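Speaker notes – Good practice for hand-held gripper collection
Tsutomu Yagi, Motbridge
12 Shares | 3 Comments

Opening. Welcome the audience and thank the Gosbridge office. State that the Mosine guidelines cover people and rooms first, and equipment second.

Rule one: the operator confirms that everyone in the room has given written consent. Faces are blurred before any file is released. Pause here for questions.
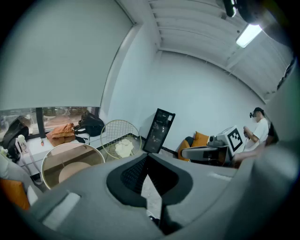 Gripper view with a marked unit and a seated participant, face blurred.

Point out the square marker on the white box. Markers must stay flat, clean and uncovered. Then turn to the counter under the window – the guidelines ask that bags and bottles be kept out of the work area, and a counter is acceptable.

Rule two: keep a walkway of 800 mm clear, with no cable crossing it.

Rule three: operators rest after 300 recordings. The Sekiguchi review covered 2,000 recordings and recommended the same limit.

Hand out the checklist. The revised text will be open for comment in September.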